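克兰伍德社区议事论坛 > 公共安全 > 枪支安全存放条例(征求意见稿)讨论

发布:6/27/23 发帖人:议事秘书_Maksymiv

本站使用 Cookie 以改善您的浏览体验。继续浏览即表示您同意本站的隐私政策。[接受] [管理设置]

各位居民:

克兰伍德(Clamwood)镇议会拟就《枪支安全存放条例》征求公众意见。现将草案要点公布如下,请各位在本帖内发表意见。本帖内容将由秘书处汇总后,提交十一月的公开听证会。

一、凡住所内有未成年人居住或经常出入的,枪支在无人看管时应当上锁存放,弹药另行存放。
二、枪支遗失或被盗的,所有人应当在发现后七日内向警务部门报告。
三、初次违反第一条的,处以300元罚款;再次违反的,由镇法院裁量。
四、镇政府设立锁具发放点,居民凭住址证明领取扳机锁一把,不登记枪支信息。

发言请注明所针对的条款,并遵守论坛守则。涉及个人案件的内容请勿公开张贴。

Oleksandra Maksymiv
镇议会秘书处 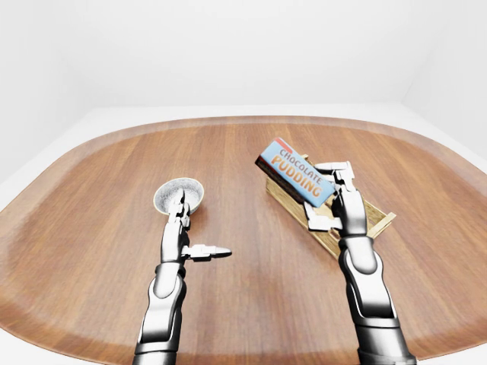
另需说明,草案第二条的报告义务仅针对遗失和被盗,不涉及合法转让。合法转让仍适用上级法律的现行规定,镇议会无权另行增减。

--------

2楼 Dirnaveck_北区

关于第一条。本人支持立法的方向,但“经常出入”一语过于含糊。邻居的孩子每周来两次,算不算经常出入?祖父母家中暑假住进孙辈,其余月份是否免除义务?建议秘书处给出明确定义,否则执行时全凭警员个人判断,对居民不公平,对警员也不公平。

--------

3楼 急诊护士_退休

本人在急诊科工作19年,接诊过误触枪支的儿童。具体情形不便在此叙述。对第一条的适用范围,我的意见与2楼相反:不应当设定“经常出入”的门槛,凡无人看管即应上锁。孩子第一次来做客,与第十次来做客,风险没有区别。

扳机锁的价格并不高,上锁所需的时间也很短。请各位在讨论“负担”时,把这一点考虑在内。

--------

4楼 河湾老猎户

不同意3楼的意见。独居老人家中没有孩子,枪支放在床头是为了自卫,强制上锁等于取消了自卫的实际可能。我所在的狩猎协会有会员471人,上月例会讨论过这份草案,多数发言者接受第二条和第四条,对第一条有保留,对第三条的罚款普遍反对。

协会的书面意见将另行提交,此处仅代表本人。

--------

5楼 Uliana Onyshchenko

回复4楼:您提到的独居情形,按草案现有文字并不在第一条范围之内。第一条的前提是有未成年人居住或经常出入。您反对的是3楼的扩大方案,而不是草案本身,请加以区分。

我本人对第三条有疑问。罚款由谁开具?警员在什么情况下可以进入住所查看存放方式?草案没有写明。如果只有在发生事故之后才处罚,罚款就只是事后的追加惩戒,谈不上预防。建议增加一款,写明本条例不构成入户检查的依据。

--------

6楼 河湾老猎户

接受5楼的更正。如能写明不得据此入户检查,我可以撤回对第一条的保留意见。对罚款的反对意见不变。

--------

7楼 Taria读书会

我们是镇图书馆的家长读书小组。组内对罚款数额没有一致看法,但一致希望在第四条中加入宣传教育的内容。许多家长不知道应当如何向别的家长开口询问“您家里有没有枪,是否上锁”。镇政府可否印制一份简短的说明,随锁具一并发放,并由学校在开学时转交各家庭?

另请问:发放点设在何处?周末是否开放?

--------

8楼 议事秘书_Maksymiv

统一答复如下。

关于2楼:“经常出入”的定义已列入法律顾问的修改清单,修改稿将在本论坛公布。

关于5楼:入户问题已有多位居民来信提出。秘书处将把增加该款的建议单独列为一项,交议会讨论。

关于7楼:发放点初步定在警务站前厅和Ndung'u社区诊所,开放时间尚未确定。说明材料的建议已记录在案。

--------

9楼 Dirnaveck_北区

感谢答复。追问一点:社区诊所作为发放点,领取记录由诊所保存还是由镇政府保存?草案称不登记枪支信息,但住址证明本身就是一种记录。领取锁具的人,多半家中有枪,这份名单的性质不难推断。

--------

10楼 急诊护士_退休

9楼的顾虑有道理。我建议只查验住址,不留存复印件,也不记录姓名,仅统计发放数量。如果居民因为担心名单而不来领取,发放点就失去了意义。

对于4楼和6楼,我尊重您的立场,但我仍然认为“有无未成年人”不应当是唯一的标准。家中有成年人处于情绪危机时,锁具同样能够争取时间。这一点恳请议会听取心理卫生方面的专业意见。

--------

11楼 河湾老猎户

10楼所说的情绪危机,我同意应当重视,但这属于家庭自行处理的事情,也可以由亲友代为保管枪支。把它写进强制条款,结果可能是当事人不敢对外求助。我们协会过去为会员提供过临时代管,手续简单,效果如何各人看法不同。如果议会愿意,可以请协会派人在听证会上说明具体做法。

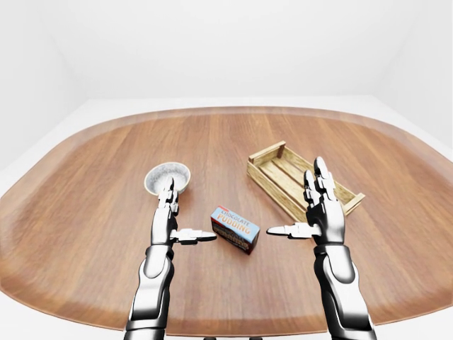

听证会安排及书面意见提交办法(秘书处补充)

1. 公开听证会定于十一月举行,地点为镇议会会议室,具体日期以公告为准。
2. 每位发言者限时七分钟,团体代表与个人相同,时间不得转让。
3. 书面意见可当面递交或邮寄至秘书处,请写明姓名、住址及所针对的条款。匿名意见予以阅存,不列入汇总。
4. 需要口译或无障碍协助的居民,请提前与秘书处联系。
5. 狩猎协会如需就临时代管作专题说明,请另行提交书面申请,由议长决定发言次序。

--------

13楼 Uliana Onyshchenko

请问第3项中,以论坛用户名发表的意见是否属于匿名意见?本帖中多数人没有使用真实姓名。

--------

14楼 议事秘书_Maksymiv

论坛注册时已核验居民身份,本帖意见均列入汇总,引用时使用用户名。9楼关于领取记录的问题已转交法律顾问,收到书面答复后在本帖公布。

--------

15楼 Dirnaveck_北区

收到。在看到法律顾问的答复之前,我对第四条持保留意见,请在汇总中注明。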